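Ticket 1151: package upgrade stops at the post-install step, held packages on two mirrors

After the upgrade on the build server, apt stops each time at the same package, vorkov-index, and says the post-install script returned error 1. I tried `apt-get -f install` two times with the same result. The other packages are installed, but they stay unconfigured.

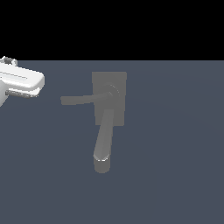

*Opened by Duyên Lương, November 5, 2023*

What I checked until now:

- Disk space is fine on / and on /var.
- The sources.list has the Huvport mirror first and the Onmont mirror second.
- `dpkg --configure -a` gives this:

```
Setting up vorkov-index (2.11) ...
chown: invalid user: 'vindex'
dpkg: error processing package vorkov-index (--configure):
 subprocess installed post-installation script returned error exit status 1
```

So the script wants a user which does not exist. In the old package this user was created in the pre-install script – I compared both files and the `adduser` line is missing in the new one.

**Reply, Anathi Gumede:** Please create the user by hand with `adduser --system --group vindex` and run the configure again. Does the Onmont mirror carry the same build?

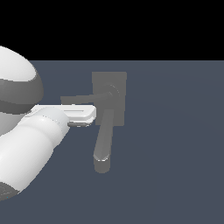 2 min read

**Duyên Lương:** I created the user and the configure finished without error. The index has over 1000 files, and all of them now belong to vindex. The Onmont mirror still has the June build, where the `adduser` line is present.

I put the package on hold on the second server, which is not upgraded yet:

```
apt-mark hold vorkov-index
```

**Anathi Gumede:** Thank you. Lộc Đỗ will put the line back and rebuild. Please leave the hold until the new build is on both mirrors.

Status: waiting for package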